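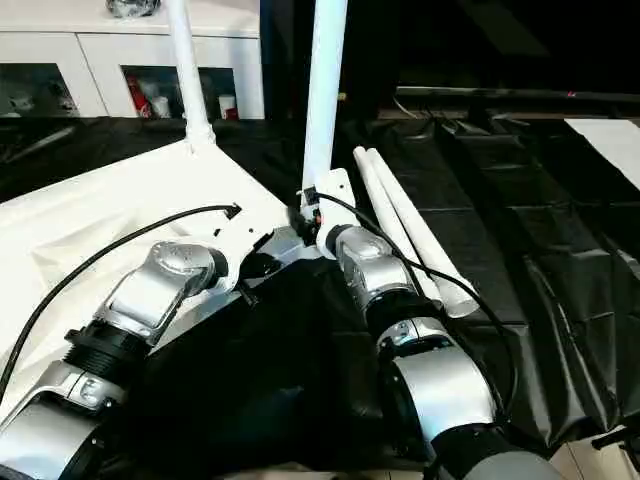 Ticket prices went up again. Upper bowl, behind the basket, and they want 10 dollars more a seat than in September. For a team that can't guard the corner three.

I've defended this club a long time. Defended the rebuild, the second rebuild, the coach who wouldn't call timeouts. But the Daltlow Arena is half asleep most nights and the front office thinks the answer is a bigger scoreboard. It isn't. Lower the prices. Fill the building. Noise wins games, or at least it wins a couple in the fourth quarter.

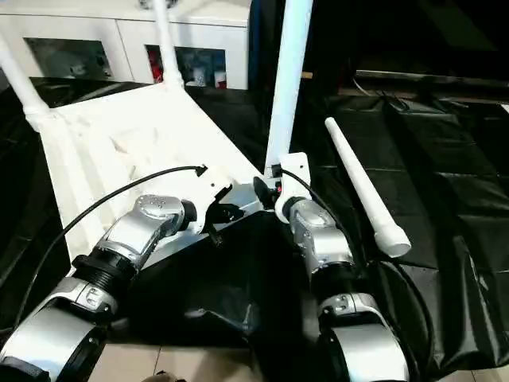 Tóth
Basketball columnist

Look at the last home game. Announced crowd of 2,856 — and that's tickets sold, not people. Lost by 2. Two free throws missed late, in a gym quiet enough to hear the bench complain about it.

Meanwhile the 400 section sits roped off. All season! Open it up. Let kids in cheap, let the high school teams in free. They'll yell at anything. And some of them will be buying thier own seats in a few years, if there's still a team to watch. 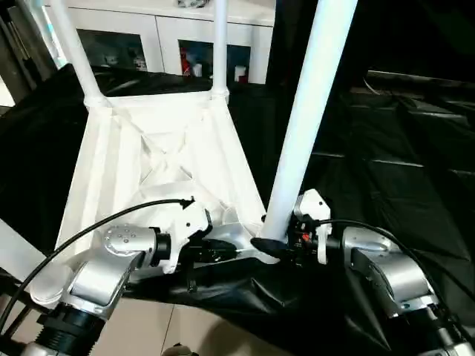
Isik wrote in after my last column to say cheap seats don't fix a bad bench, and that a winning team would sell the place out at any price. Maybe. But winning is hard and slow and a price list can be changed by lunch. So change it. Then go find somebody who can gaurd the corner.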